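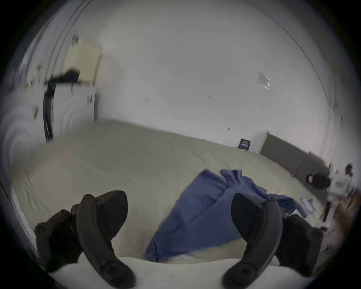 Blue garment on a bed-like surface, collar-like end up.

Home Manuals Parts Downloads Contact

Section 2. Setting up your Lileck steamer

I wrote this section after setting up more of these than I'd like to admit, so it has a few things in it that the little card in the box leaves out. Set aside 15 minutes the first time. After that you'll do the whole thing half asleep before work (I do, and I'm no morning person!).

2.1 Filling the tank

1. Unplug the steamer. Yes, even if you only switched it off a second ago.
2. Twist the tank to the left and pull it straight down. It's stiff when new.
3. Fill it to the line. That's 800 ml, and the line is molded into the back of the tank, so turn it around if you can't find it.
4. Push the stopper in until you feel it seat, then twist the tank back on.

Note: Tap water is fine in most places. Mine is terribly hard, so I mix it half and half with distilled and clean the nozzle every September.

Caution: No scented water, no vinegar, no fabric softener in the tank. I tried lavender water once and my shirts smelled like burnt tea for a week.

2.2 Putting up the wall bracket

You can skip the bracket if you're happy keeping the steamer in a drawer. I like mine up — it drains better and I know where it is.

1. Pick a stretch of wall near an outlet. The cord is 2 meters long and it should hang slack, never tight.
2. Hold the bracket where you want it and mark both ends in pencil. Write your measurements right there on the wall if you're going to paint anyway.
3. Measure again. Please.
4. Drill, push in the anchors, and drive the screws until the bracket stops wobbling.
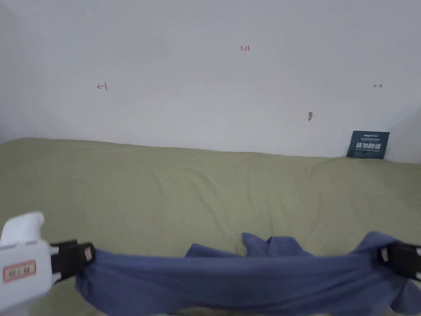
Red arrows and "1.23" written on a white wall.

Older kits came with the Vasić bracket, which has three holes where the current one has two. Either works. If you have the older one, use the outer holes and leave the middle one alone, and don't hang anything else from it. A winter coat pulled mine clean out on a Wednesday night and scared me half to death.

2.3 First warm-up

1. Plug in and slide the switch up. The light blinks while the water heats.
2. When the light goes steady, point the nozzle away from you and hold the trigger for 9 seconds. You'll get some spitting. Let it spit!
3. Wipe the nozzle plate with a dry cloth once it has cooled. 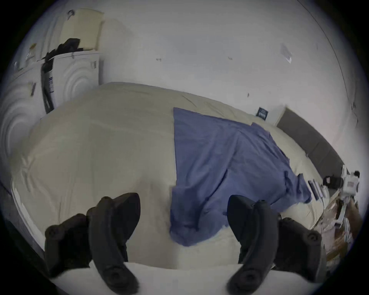

If it's still spitting after that, the tank is probably overfilled, or you're tipping the head too far back. Keep it upright or close to it. Anything past halfway over and the pump starts sucking air, and then it makes a noise like a sad goose and you have to start the warm-up again.

2.4 Choosing a setting

Low is for thin and slippery stuff. High is for cotton, linen and anything you've left in the basket too long. I keep mine on low most of the time and just go slower. Check the care label first, and test on an inside seam when you're not sure.

Caution: Steam burns are nasty. Never steam a shirt while you're wearing it, however late you are. 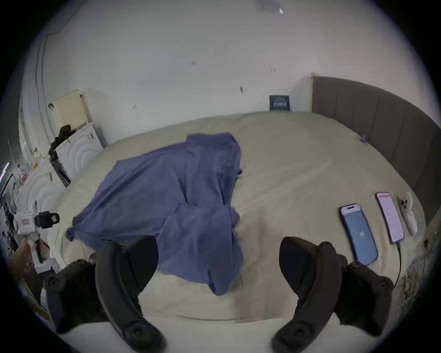 Now for the hose, if you bought the Grastosus extension. It clicks in between the tank and the head, with the gray ring facing the tank. Don't run it in a loop, as water pools at the bottom of the curve and comes out all at once. When you're finished, hold the hose up straight and let it drain back before you unclip it.

Leave the tank off overnight and the stopper out. Section 3 covers descaling and the trigger lock.

Contact Farnora support | © Farnora | Back to top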